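Learning to Cook Without a Recipe, and Other Things From a Small Town

Wednesday, April 10, 2019

When I moved to Cullow I brought one suitcase, two pots and a notebook with my grandmother's recipes. The notebook was in my first language, the pots were too small, and the suitcase lost a wheel at the bus station. I mention the pots because this post is mostly about soup.

My grandmother never wrote quantities. She wrote "flour, enough" and "salt, as usual." As a child I found this normal. As an adult with a kitchen of my own I found it very annoying, because enough for whom? For the first months I tried to translate her into cups and spoons. I bought a scale. I made the bean soup again and again and wrote down every gram, and it was always a correct soup, but it did not taste like anything I remembered.

The beans were part of the problem. At home we used a small brown bean which I could not find in any store in Cullow. The lady at the register offered me pinto beans and said they are all the same after two hours in the pot. They are not the same! Pinto beans become soft and then they give up. The brown ones stay a little firm in the middle, and the skin has a taste that is almost like chestnut.

Then a coworker told me that there is a Saturday market in Tirkine, and that one of the farmers there sells dry beans from open sacks. So I went. It is a quiet drive with little to look at, and I like it very much. I turn off the radio and practice aloud the sentences I will need, for example "Could I have a little less than that, please?" I still do this, after all this time in the country.

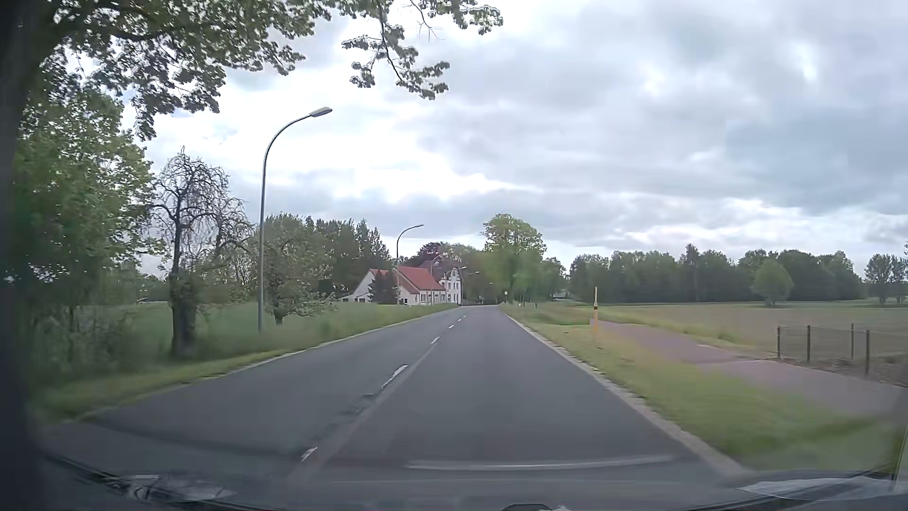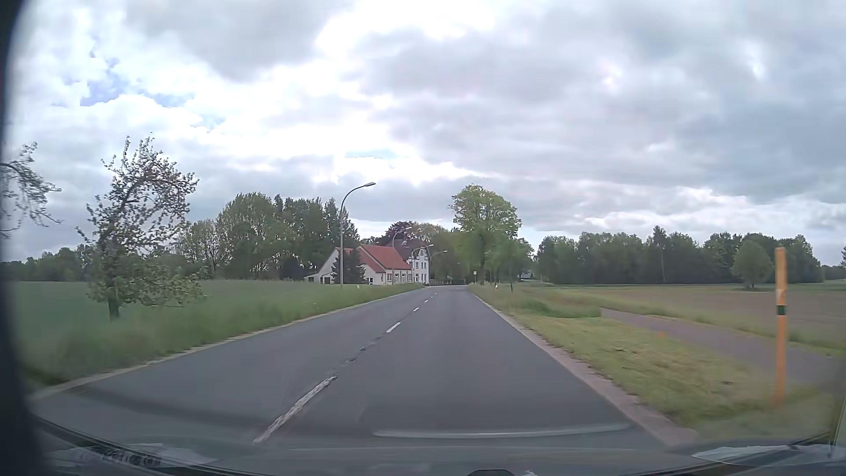 The farmer had 10 sacks in a row, and the labels were written by hand, so I could not read half of them. I asked for brown beans. He gave me a look and asked what I wanted to cook. I explained, with my hands mostly, and he took a scoop from a sack I had not even noticed. They were a bit darker than ours and a bit longer. I bought two bags, and also a bunch of parsley root, which I had stopped hoping to find.

At home I soaked the beans overnight and changed the water one time in the morning. After that I put the scale in the cupboard. I cut the onions the way my grandmother did, in the hand and not on a board — please do not do this if you are in a hurry. I fried them slowly with paprika and took the pot off the heat before the paprika could turn bitter. Then beans, parsley root, one carrot, a bay leaf and water to cover. Salt at the end. As usual, so to say.

It was not her soup. It was thicker, and my paprika is from the supermarket and has more color than taste. But I ate six bowls of it from Sunday to Tuesday and I was not tired of it.

I have started a second notebook now, in English, for my neighbors who asked for the recipe. I got as far as the flour for the dumplings. I sat there with the pen for a long time and in the end I wrote "enough." One neighbor already sent me a message to ask how many cups it is, so next weekend she is coming over and we will measure it together.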